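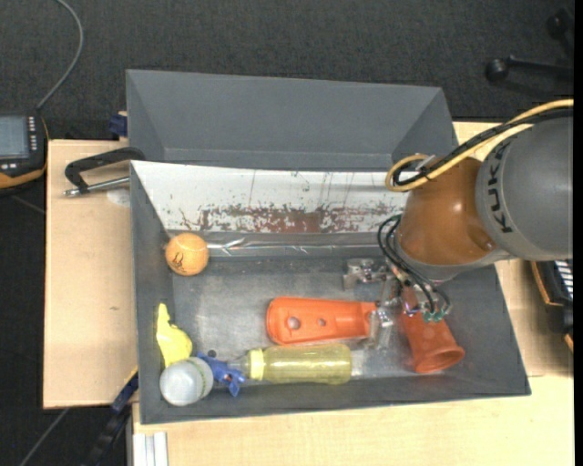

Kekana Kitchen Notebooks

README and data card for version 2

Welcome, and thank you for stopping by. Kekana is a collection of home recipes typed up from handwritten kitchen notebooks, the kind with a cracked spine and butter on the index page. It holds 3045 recipes from 86 notebooks, all of them kept by people in and near the town of Tonmont, and all of them lent to us by the families who own them. We have tried to keep the spelling, the crossings-out and the arguments in the margins, and we hope you enjoy reading them as much as we enjoyed typing them (most days, anyway; there is one notebook written entirely in green pencil that we do not discuss at lunch).

If you only want to cook something, open the reading copy and look for Walnut Bars, Second Try. If you want to do something more serious, please read on at least as far as the part about measurements.

What you get

The download unpacks into 4 files.

recipes.csv has one row per recipe. This is the one most people want.

ingredients.csv has one row per ingredient line, tied back to its recipe by recipe_id. The order of the lines follows the notebook, even where the writer remembered the eggs after the oven temperature.

notebooks.csv has one row per notebook, with what we know of when it was kept and by whom. Names are replaced with initials unless the family asked us to keep them.

reading_copy.txt is the whole thing laid out for human beings, with the margin notes set under the recipe they belong to. It is long. Printing it is a commitment.

Everything is UTF-8 with Unix line endings. The CSV files use commas, with double quotes around any field that has a comma in it. If your spreadsheet turns fractions into dates (1/2 cup becoming the second of January is the classic), import the quantity column as text.

Columns in recipes.csv

recipe_id: the notebook code, a dash, and the page where the recipe starts. Two recipes starting on the same page get a and b.

title: as written. Many titles are just a person's name, so there are a great many recipes called Aunt Somebody. Blank titles stay blank.

title_plain: our best modern reading of the title, meant for searching. Please quote from title and search with title_plain.

method: the instructions, as written. A line break in the notebook is kept only where it seemed to mean something.

margin: anything written beside, above or across the recipe, separated by semicolons. This is my favorite column. You will find "too dry" and "NOT too dry, you overbaked it" in two different hands, and a phone number we have blanked out.

language: en, fr, or mixed. Mixed usually means English with French for the pastry words.

source_claimed: where the writer says it came from, whether that was a neighbor, a radio program or the back of a flour sack. We have not checked any of these claims.

confidence: high, medium or low, set by the person who typed the page. Low means at least one word in the ingredients is a guess.

Measurements, please read

We left quantities exactly as the writers gave them. That means you will run into teacups, walnuts of butter, a blue bowl of flour, and "the usual amount" of salt. The blue bowl appears all through notebook CM-07, and the family still has the bowl, so Nobuhle Rampersad went over one afternoon with a kitchen scale and a bag of flour. Her figure is in the notes field for that notebook. It describes that bowl filled the way the writer's daughter fills it, and we would be unhappy to see it applied to bowls in general.

There is a column called grams_est in ingredients.csv. It is filled in only where the unit was a standard cup, tablespoon, teaspoon, pound or ounce and the ingredient was on our short list of densities. Everywhere else it is empty, and empty means unknown. It does not mean zero. Somebody did once compute an average sugar content for the whole collection with the blanks counted as zero, and the result was a very healthy town.

Oven temperatures are in Fahrenheit when there is a number at all. "Slow," "quick" and "hot enough for bread" are kept as words.

How the notebooks came to us

The project began when Ljubica Vukčević was clearing out her late mother-in-law's pantry and found that the recipe for a plum cake she had been making for years was missing half its method. It had continued on a page that was stuck to the next one. She typed it up for her cousins, the cousins sent theirs, and things went on from there.

We asked for notebooks at the fall market in Tonmont, through the Celmont branch library, and mostly by talking to people's neighbors. Each family signed a short agreement letting us photograph and publish the text, and each one got the notebook back along with a bound printout. The page photographs are not part of this release. Several families were happy to share the recipes and less happy to share the handwriting, and that seemed perfectly fair to us.

We left out loose clippings glued into notebooks, including anything that was plainly copied from a printed cookbook. Where a clipping had been written on, we kept the writing and put [printed clipping] in the method field.

How they were typed

Each notebook was typed once by one person and read against the photographs by another. Joonas Leinonen built the little typing form and settled most of the arguments about abbreviations. Poonam Pathak read nearly everything twice and is the reason "tbs," "tbsp" and "T." survive as three separate things. We do not expand abbreviations in the text itself. A table of the ones we are sure of sits at the end of the reading copy.

Square brackets are always ours. [?] follows a word we are guessing at, [stain] is a stain, and [torn] is torn paper. Crossed-out text is kept between two tildes on each side when we could read it, and marked [struck] when we could not. Please do not strip out the crossed-out text without looking at it first. Quite often the cook went back to the original amount later on, and said so in the margin.

What it is good for, and where it falls short

People have used the first version for teaching, for family cookbooks, for a nice piece of work on how cake recipes lose their instructions over time, and for settling whether anyone in Celmont put raisins in the cabbage rolls (yes, and there were feelings about it). It works well for anyone interested in informal written English or in the way cooking directions assume a reader who already knows what to do.

It is not a picture of what people ate. Notebooks are full of things the writer found hard to remember, so there is far more baking in here than there would be on anybody's table. Soup hardly appears. Scrambled eggs do not appear at all. The collection also leans toward families who stayed in one place long enough to keep a notebook, and toward women, who wrote nearly all of it.

Please do not treat the canning and preserving recipes as safe instructions. Many of them use methods that no current guide would recommend, and they are marked with preserve = yes so that you can set them aside. The same care goes for the home remedies at the back of several notebooks. They are tagged remedy, and they should be read and left alone.

Changes since the first version

The Flernen notebooks were added, including the long one with the sausage pages.

The old category column is gone. We had never agreed on what counted as a dessert, and Baptiste Besnard finally talked us into dropping it.

Duplicate recipes copied from one notebook to another are now linked in a same_as field. Small differences between the copies are left in place.

A run of recipes in CM-11 had their margin notes attached to the wrong page. Fixed, with apologies to the writer, who had been made to call her own fruitcake "inedible."

Known problems

Fractions written with a slanted line sometimes came through as 1/2 and sometimes as the single character. Check for both.

Page numbers in TM-03 skip, as the writer skipped them herself.

The French accents in the earliest pages of FL-02 follow the notebook, and the notebook is casual about them.

Corrections

Send us the recipe_id, what we have, and what you think it should be. If you belong to one of the families and would like something changed or taken out, tell us which recipe and we will do it, no explanation needed. Removed recipes keep their recipe_id in the file with every other field blank, so that nobody's links break.

Use and credit

The text is free to use for any noncommercial purpose, and for commercial ones with a note to us first. Please credit the Kekana Kitchen Notebooks, version 2, and keep the notebook code beside any recipe you reprint. The families like to see where theirs have gone.

Last updated 10/6/24 by Ljubica, with Poonam checking the commas.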